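To: Dradside anime and manga list
From: Rosalie Rainer
Subject: Re: [dradside] Is it worth sticking with Kavus past the festival episodes?

Hi Reto, hi everybody,

On Wednesday, Reto Imhof wrote:

> I'm at episode 20 or so of Kavus and I'm ready to give up. Domenica
> told me it was one of the great slow shows, and I did like the first
> few, with the ferry and the grandmother. But now it's been one
> festival after another and I can't tell whether anything is going to
> happen. There are 54 of these! Does it pick up? Should I skip ahead,
> or read the manga instead? And is Zevis really by the same writer?
> It looks like a completely different thing.
>
> Reto

Oh Reto, please don't stop there! I nearly did the same thing the first time through, and I would have missed what is now probably my favorite series, so let me try to talk you into a few more evenings with it. I'll keep the spoilers as mild as I can, but if you want to go in knowing nothing at all, stop reading after this paragraph and just hang on until episode 34.

The festival stretch is the weakest part of the show and I won't argue with anyone about that. The anime had caught up with the manga by then, and you can feel the writers filling time (the lantern contest alone goes on for 2 whole episodes, and the second one is mostly people walking back from it). But a few things are tucked in there that you will want later. Watch the older brother whenever the family sits down to eat. Watch who carries the letters. And if you skip anything, do not skip the boat race, even though it looks like the silliest one of the lot, what with the duck costume. I laughed all the way through it the first time and cried all the way through it the second.

Then comes 34, and the whole thing changes its shape. It doesn't suddenly turn into a fighting show, so don't sit there waiting for that, but the ferry stops running and the island gets very small very quickly. People who have been background jokes since the first episode turn out to have opinions, and some of them are hard to listen to. The music changes too. I didn't notice until Nadja Gisler mentioned it on this list a while back, but the little accordion tune just quietly goes away and doesn't come back until the very last scene.

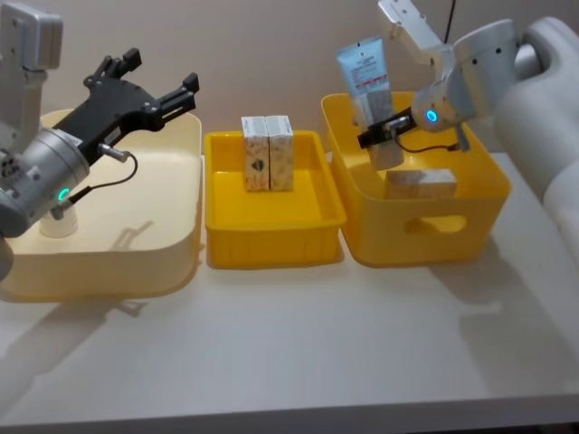 As for the manga, I'd save it for afterward. It's lovely, and the art in the later volumes is so much better than in the early ones that it could be another person drawing, but it gives away the business with the lighthouse almost right away, and I think the anime was smart to hold that back. The manga ending is different as well. I go back and forth on which one I like more. The manga's is sadder and I believe it more, but the anime's is the one I think about when I'm washing dishes. If you do read it, try to find the second printing, where somebody finally went over the sound effects. In the first one a door closes with the word "PLOP," and it's a very serious scene.

And yes, Zevis is the same writer! I didn't believe it either. It came first, and it really is a giant-monster story for ten-year-olds for most of its run, with a boy who shouts the name of everything he's about to do. But there's a quiet chapter in the middle where his teacher, Captain Lehner, goes home to see her father, and neither of them can think of anything to say, and they end up fixing a gate together. That chapter could be dropped straight into Kavus and you'd never see the seam. If you have kids in the house it's a fine thing to watch together. If you don't, I'd read that one chapter and the last one and feel no guilt about the rest.

One practical thing, on subtitles or dub. I know this starts arguments, and Domenica Hofstetter will surely write in to tell me I'm wrong, but I'd go with subtitles for this one. The dub cast is perfectly good (the grandmother is wonderful, maybe better than the original). The trouble is that half the story is in how politely people speak to each other and when they quit doing it, and the English script flattens that out. There's a moment around the middle where the brother drops one little ending off a name and the whole table goes silent. In the dub he just says "pass the rice" and everyone stares at him for no reason at all.

My old discs have the commentary track for the last two episodes, which I don't think ever made it to streaming. I'm happy to lend them out to anyone local when you get that far. Natalia Trujillo has them right now, and Natalia, there's no hurry at all, but if you've finished, could you bring them along to the July meetup? I'd also love to hear what you made of the director talking about the rain. I've listened to it three times and still can't decide if he's joking.

So that's my pitch: give it until 34, eat something nice during the boat race, and then write back and tell us if I led you astray. I started my husband on it last winter with the same promise and he grumbled through every single festival, and he's now on his second time around and has opinions about the mayor.

Warmly,
Rosalie

P.S. Don't watch the preview at the end of 33. Turn it off as soon as the credits start. Whoever put that preview together should be ashamed of themselves.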